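Clarkard Hand Kit, sample recordings and notes for buyers

README, version of 10/04/2019
Written by Tia Greenwood, Memthorpe

What is in this package

The package contains the sample recordings which we made with the Clarkard Hand Kit during our trial of it. The kit is a pair of hand-held grippers that a person wears and operates on a table, so that the movements can be used later for teaching a robot arm. We do not sell the kit. It is sold by Misico, and we had it on loan for 28 days. We share the recordings so that other small labs can look at the data before they decide to order.

There are 300 recordings in total. 39 of them are marked as "practice" and we advise to leave them out for training. They are still included because they show well how a new operator behaves in the first hours, and one reader of the draft asked for them.

Folders

recordings/ one subfolder for each recording, with the head view and the two gripper tracks
practice/ the 39 practice recordings, same structure
calibration/ the calibration files for left and right gripper
notes/ the operator's remarks as plain text, one file per session
LICENSE.txt

The names of the subfolders begin with the station number, then the task name, then the running number. Please do not rename them, the loading script reads the station from the name.

Tasks

We recorded nine tasks. All are done on a table top with small household things: moving a cup, turning a bag over, placing a stand next to another object, and similar. The full list with the short names is in notes/tasks.txt. The objects were put down by hand before each recording and their places are not the same every time. If you need exact starting positions, this package will not help you much.

Some tasks use a cup with water in it. The water makes the operator move slower, and we wanted to have this in the data. Clear glass is also difficult for many vision methods, so these recordings can be used as a small test for that.

Each recording begins with both hands over the table and the jaws open. The operator waits for the tone, does the task, and opens the jaws again. 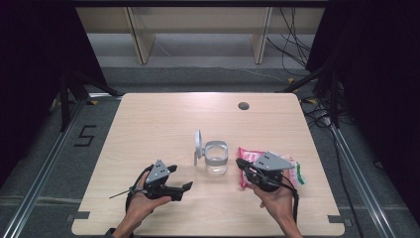

Station 5, head view. Both grippers with their dotted plates, cup task.

The kit on the hands

Each gripper is held with the palm up and a strap keeps it on the hand. The fit was good for our two operators with medium hands. For the third one, who has small hands, the strap was too long even at the last hole and we put a piece of foam under it. Misico told us that a shorter strap can be ordered, but we did not receive it in time for the trial.

The gray triangular plate on top carries dots which the tracking uses. Keep it clean. A finger mark on the dots was enough to lose the track for a moment, and we have written in the notes where this happened. Turning the wrist very far also hides the plate from the head view. You learn this quickly and after one day the operators did not do it anymore.

After long sessions the forearms are tired. We made a break after every fourth recording in the second week, and the quality of the late recordings became better.

Setting up

Unpacking and first calibration took us one morning. The printed manual is short but correct. One step is missing in it: the right gripper must be connected first, otherwise left and right are exchanged in the files. We found this out only on the second day. The affected recordings are corrected in this version.

The software from the box runs on a normal desktop computer. We exported all data with it and then converted the tracks with our own script, which was written by the Mikuš group and is used here with their permission.

Known problems

- In a few recordings the sound is missing. The tone was played, but the microphone was off.
- The time stamps of the left track can be a little behind the right one. The script align_tracks corrects this.
- The head view has no fixed exposure, so the picture becomes darker when a white object is near.
- The operator's hands are visible in all recordings. Faces are not recorded.

Our opinion of the kit

For a lab that has no robot arm free for daily recording, the kit is a sensible purchase. It is lighter than the one we had before and the jaws close evenly. We are less satisfied with the carrying case, where the plates rub against the lid, and with the spare parts list, which has no prices. We have ordered one set.

Use and contact

You may use the recordings for research and teaching. For commercial use please write first. Errors in the data can be reported to Tia Greenwood at the Memthorpe lab; please give the full name of the subfolder in your message.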